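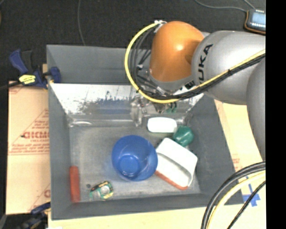
Gatora, November, 6:40 a.m.

In before the lights on the pick side. Cell 3 had stopped overnight on a grip timeout, position hold, arm over the bin. Cleared it from the pendant, ran the home routine twice, no drift on the second. Logged as soft fault. That makes the third soft fault this month with the same code and I no longer think the code means what the manual says it means. The manual says the vacuum or finger sensor did not confirm within the window. My reading is that the window starts counting before the arm has settled, so any long reach eats into it. Wrote that up for Suvel last week. Reply was a ticket number.

Overnight total from the cell: 974 picks. Bench average for a person on the same mix, taken over the last full quarter we had four benches running, was 1892 for two shifts combined. These get put side by side on the board by the break room and they should not be. The bench figure includes repack, label check and the walk to the gaylord. The cell figure is pick and place only. I have asked for a footnote on the board. There is no room for a footnote on the board.

Mixed returns again in the bin. Blue plastic cup, a red stick, one of the small packages in green, yellow and black, the white rectangular container with the red-orange strip. The cup is the easy one when it sits mouth up, because there is a rim to take. The small package is the hard one. Part of it looks transparent and the depth reading falls through anything like that. On the benches a small clear package was the fastest item in the mix, you slid it to the edge with one finger and it was gone. We had it at under two seconds. For the cell it goes to the back of the queue and often ends up in the exception tote, which a person then empties by hand. So the person still does that item. They do it at the end of the shift, standing, with a tote of nothing but those.

I want to keep a record of this because it is the part that does not show in the totals. The job used to be mixed. A run of easy ones, a bad one, a few more easy ones. Your hands rested on the easy ones. What is left on the exception station is the bad ones in a row. Two people have asked to rotate off it after half a shift and I approved both. I did a full shift on it myself earlier this month to get a feel for it, and my right thumb was sore for two days. Wrote the sore thumb into the ergonomics form under "other."

7:55. Checked the bin clamps. The left side is held with the blue and black bar clamps, one near the upper corner and one near the lower. They were meant to be temporary. Bracket drawings went to Quezada in late summer and came back with a question about hole spacing, answered the same day, nothing since. The clamps hold. I put a wrench mark on each bar so a slip would show. No slip since I started checking. I check at the start of shift and after any hard stop.

Cable dress on the wrist is still on my list. Yellow line makes a wide loop off the orange joint and the black bundle runs along the inside of it. It clears on normal moves. On a full negative rotation it comes closer to the gripper than I like, and it also gets between the overhead camera and the pick, so when I review a bad grip I can see the arm and the loop and not much of the fingers. Options are a shorter loop with a second tie, or a guide further back on the arm. Shorter loop costs wrist range. I think we can afford it, we use maybe two thirds of the range. Will try it at the next planned stop and not before. I have been told twice now that planned stops are to be planned.

9:20. Shift meeting. Headcount for the pick side confirmed at 20 through the end of the quarter. It was higher in spring. No one has been let go out of the pick side, this was repeated, and it is correct. People left and were not replaced, and some moved to Bundaretti, which is the newer building and has a better parking lot. From inside the room it does not feel very different. The lockers that are empty stay empty.

Question from the floor on pay grade for the people who now clear faults. It is a fair question. Clearing a fault means reading the pendant, deciding whether it is safe to enter, lockout, reach in, restore, re-home. That is a different task from picking and has more ways to go wrong. At present it is paid as picking with an hour's training. I said I would support a regrade and that I do not set grades. Both true. I sent the task list upstairs afterward with times against each step so there is something on paper.

Second question was whether the camera over the cell sees the aisle. It does not see the aisle the way it is aimed now. I offered to show the view to anyone who wanted to look. Four came. One of them pointed out that it sees the floor behind the bin, and that if you stand there your shoes will be in it. Agreed. Put down in my notes that standing there is not needed for any task and we could mark it off with tape. We have plenty of the blue.

11:10. Ran the slow test on long reach. Added 150 ms of settling time before the grip confirm window opens. Ran 129 picks on the same mix, hand reloaded between sets so the order would vary. No timeouts. Before the change I would have expected one or two in that many, so the sample proves very little, but it is pointed the right way. Cost is a slightly longer cycle. Left it in for the afternoon with a note on the pendant.

The reloading was done by one of the longest serving people on the bench side, who had opinions on how the bin should be loaded. Spread things out, nothing standing against the wall, nothing tucked under a corner. I explained that the cell has to take what the conveyor gives it and we should test with piles. The answer was that the conveyor never gave it to us like that either, we shook the tote first. I did not know this. Four years on this floor and the tote shake is not in any work instruction. Everyone on the benches did it, one side-to-side shake before setting it down, and it flattened the pile. It disappeared when the benches did. I have added a line to the change list: trial of a short shake at the transfer point, mechanical, before the bin is filled. Also a line to myself to sit with the bench people before the last bench comes out and write down the rest of what they do with their hands.

1:30. Lunch at the desk. Read through the fault log for the last six weeks and sorted it by item instead of by code. By code it looks like five different problems. By item it is clear plastic, things lying close along the wall, and glossy white things that lie next to other white things. The wall ones are partly geometry, the gripper needs clearance on both sides and beside a sloped wall it does not have it. A person tips the tote. The cell can't tip the bin, it is clamped to the table.

2:45. Noise. The pick side is a lot quieter with one bench running. I used to hear from the office when a line was starved because the talking got louder. Now a starved cell just stands there and makes no sound at all, and I look at the light. Twice today I looked late. Asked for a soft tone on idle over 60 seconds. The floor voted against a tone in the spring, for good reasons, the old one was unbearable. Will ask whether they would accept a lamp in the break room.

3:30. Handover. Notes for nights: settling time change is in, do not remove it, write down any timeout with the item and where it was lying. Exception tote to be emptied every two hours, not at end of shift, and rotate who does it. Clamps checked. Cable loop as before, watch it on negative rotation. If it stops with the arm over the bin, read the whole screen first and then lock out, in that order, because lockout clears the second line.

Need to buy thumb tape. Ask Quezada about brackets again.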